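Home News Jobs Events Contact

Search this site
Search

Oltberg releases grasp planning software for small workshops

01/12/2025

Share 18 Comments 2

Software firm Oltberg has released a new version of Ezzat, its planning and control package for table-mounted robot arms. The update is meant to help arms pick up flat, soft objects such as wallets, pouches and folded cloth, which have long caused trouble for two-fingered grippers.

The main change is in how the software decides where to put the fingers. Earlier versions worked out a full grasp before the arm moved and then carried it out without checking again. The new one makes a rough plan first, then corrects it during the last part of the approach using pictures from a camera at the wrist.

Ronja Lindholm, who leads the planning team at Oltberg, said the old method was fine for boxes and cups but let users down with anything thin.

"If you are a few millimetres too high you close on air, and if you are too low you push into the table," she said. "We were asking the first plan to be perfect. Now it only has to be good enough to get the gripper close."

The team tested the release on 59 everyday objects and recorded 2711 attempts in total. Leather goods took up a large share of the work. Lindholm said shiny parts such as metal snaps had been a particular nuisance, as the perception module would sometimes treat a bright spot as a separate object and try to plan around it. 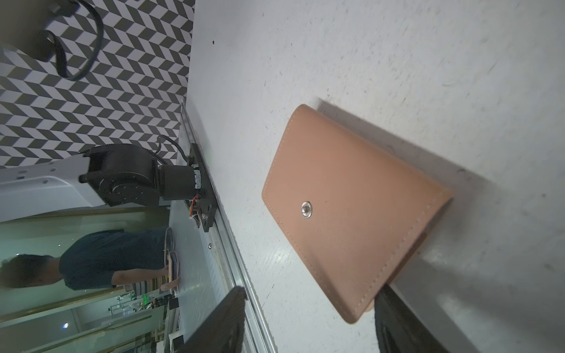 A second part of the update deals with benches where two arms share the same space. Ezzat now keeps one shared record of where each arm is and where it intends to go, and the planner will hold one back if their paths come too close. Users could set this up before, but they had to write the rules by hand.

Nithin Mathew, a developer on the project, said the waiting rule was deliberately simple. The arm that started moving first has priority, and the other stops until the path is clear. A smarter scheme was tried in April and dropped – it saved a little time but made faults very hard to trace.

The logging tool has been rewritten as well. Each attempt is now stored with the camera pictures, the planned path and the path the arm took, all on one timeline. Operators can step back through a failed grasp and see which correction sent it wrong.

Gritville, a repair and resale business that has been trying the software before release, said the logs had been more useful to its staff than the new planner. Workshop manager Tarek Fawzy said setting up a new type of item used to take most of a morning and was now usually done before the first tea break.

He said there were still problems. Objects lying right at the edge of a table are often refused by the planner, and calibration has to be repeated whenever the wrist camera is knocked.

Oltberg said a fix for the table edge problem was being tested. Existing users can install the update through the normal package manager, but saved plans from older versions will need to be converted first. A conversion script is included.

114 shares

Previous story | Next story | Back to News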